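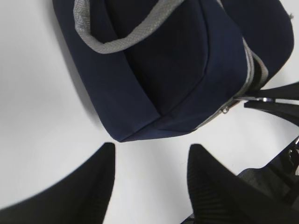 短途出门,软包还是硬壳登机箱?
版块:行李与打包
发表于 2024年5月29日

楼主 河湾晒网
下个月要去一趟 Vovatholm,住4天,中间换两次车,最后一段坐船。以前出门都是硬壳登机箱,这次想换成软的手提包。手上在看两款,一个是 Andari 的旅行包,一个是 Bickerstaff 的,价钱都是200多,尺寸也接近。
我的东西不多:换洗衣服、一双薄底鞋、洗漱包、充电的东西、一本书。没有电脑。
想问三件事:
一,软包提久了手疼不疼,织带提手和包皮革的提手差别大不大。
二,深色布料容不容易显灰。
三,船上行李是自己放还是统一堆在一起。
有经验的说一下,不用客气。

1楼 半袋米
先答第三个。Vovatholm 那条线我五月初刚坐过,行李自己拎上去,进门右手边有架子,两层,下层放箱子,上层放包。人多的时候下层很快就满了,硬箱只能立在过道里,船一晃就跑。软包塞上层没有问题。
所以这趟我投软包。

2楼 不吃香菜
我投硬箱。理由也简单:换两次车,有轮子。软包里装满衣服再加一双鞋,走十分钟肩膀就知道了。楼主说东西不多,每个人出门前都这么说。

3楼 半袋米
回2楼:从车站到码头那段是石子路,还有一段台阶,轮子用不上。我看见好几个人把箱子横过来抱着走。

4楼 不吃香菜
台阶旁边有坡道,绕一下就行,多走几分钟而已。

5楼 灰底信封
提手的问题说一下。织带提手要看宽窄和织法。宽的、织得密的(斜纹、人字纹那一类)摊开受力,不太勒。窄的圆绳提手看着秀气,装重了很难受。皮革包手的新包偏硬,用一阵子会好,但是出汗多的人夏天用着黏。我个人选织带,脏了可以刷。
还有一点,看提手缝在哪里。只缝在包口那一圈的,装重了会把包口拉变形。从包底兜上来的受力好得多。买之前翻过来看看底下。

6楼 河湾晒网
谢谢5楼,这个我没想到。Bickerstaff 那款是从底下兜上来的,Andari 那款看图看不出来,我去问客服。

7楼 阴天洗被子
深色显不显灰,这个我有发言权。藏青和黑色都显,显的是浅色的毛和线头。家里有猫的就别想了。但是深色不显油渍和水印,浅灰和米色正好反过来。
我自己的包是藏青,浅灰提手,用了2年,包身看着还行,提手先脏。提手用软毛刷蘸肥皂水刷,顺着纹路刷,刷完用湿布擦掉泡沫,平放阴干。别挂着晾,挂着晾水全往下流,缝线那里会留一圈印子。

8楼 灰底信封
7楼说的阴干同意,肥皂水我有点意见。有些布料背面有一层涂层,碱性的东西刷多了会起皮。用中性洗衣液兑稀一点更稳妥。

9楼 阴天洗被子
我只刷提手,没有刷包身。包身脏了是用湿毛巾拍。涂层的事你说得对,我以前有个包就是背面掉渣,掉得衣服上全是白的,当时没想到是洗的问题。

10楼 码头边的椅子
插一句选大小的。很多人买软包喜欢往大了买,觉得反正能压扁。实际上软包没装满的时候东西全往下坠,提起来歪一边,比装满了还难受。4天的行程,夏天,按楼主列的东西,三十升上下够了。我有个16升的小包,只过一夜用,装薄衣服和洗漱包刚好,再多一双鞋就不行。
鞋子建议放最底下,鞋底朝外,中间用袜子填上。

11楼 不吃香菜
三十升,装满了用一只手提着换两次车再爬台阶。我就说到这里。

12楼 码头边的椅子
可以加肩带。多数这个大小的包两侧都有扣环,肩带单买也不贵。注意扣头,塑料扣头在冬天比较脆,我断过一个。金属扣头重一些,会磨包身,各有各的毛病。

13楼 旧雨棚
我来说说箱子那一边。用硬壳箱的人多半是图它不怕压。白色光面的壳子好看是好看,上手就有划痕,在强光底下看得尤其清楚。磨砂面或者带条纹的耐看得多。塑料光面的东西都有这个问题,跟牌子关系不大。

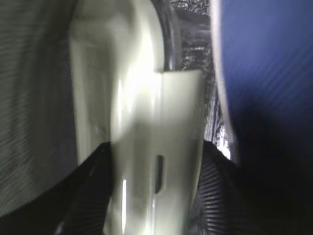
白色光面塑料,强光下反光很亮

14楼 半袋米
光面的我也不买。以前有个白色的小箱子,托运两回就花了,拿车蜡擦过,擦完近看还是有。

15楼 旧雨棚
车蜡只能填浅的,指甲能刮到的那种深痕没有办法。不如一开始就贴满贴纸。

16楼 阴天洗被子
贴纸撕下来有胶印,更难弄。

17楼 河湾晒网
回来更新一下。客服回复了,Andari 那款提手只缝到包身中间,没有兜到底。里面有一个带拉链的夹层,外面没有口袋。Bickerstaff 那款外面有一个平袋,可以放票。
另外问到 Nerkorico 有实体店,两款都摆着,我打算周围办事的时候顺路去提一下试试。准备带一袋米过去装在里面,店里应该不会拦吧。

18楼 半袋米
看见带米进店,我感觉被点名了。
不会拦,Nerkorico 那边店员不怎么管。不过他们架上的包里都塞着纸团,先掏出来再装,不然提着重心不对。

19楼 灰底信封
去店里顺便看三个地方:拉链头尾有没有布片挡着,包底有没有硬衬板,衬板能不能取出来。硬衬板不能取的洗起来很麻烦。拉链来回拉几次,尤其是拐弯的地方,圆角的包最容易卡在那里。

20楼 不吃香菜
如果一定要软包,我建议买能套在拉杆上的那种,背后有一条横带。以后你改主意用箱子了,包也不浪费。

21楼 河湾晒网
20楼这条有用,我看了一下,Bickerstaff 那款背后有横带,Andari 的没有。
目前倾向 Bickerstaff,藏青色。肩带先不买,提着走一次再说。

22楼 码头边的椅子
肩带还是先买吧。在岛上不好买,码头那家杂货店只卖绳子和雨衣。

23楼 不吃香菜
支持22楼。

24楼 河湾晒网
好,那就一起买。再问一句,船上冷不冷,外套是塞包里还是拿在手上?

25楼 半袋米
船舱里不冷,甲板上风大。外套放在包的最上面,上船就能拿到。早班船比晚班船冷得多,如果坐早班,再加一件薄的抓绒。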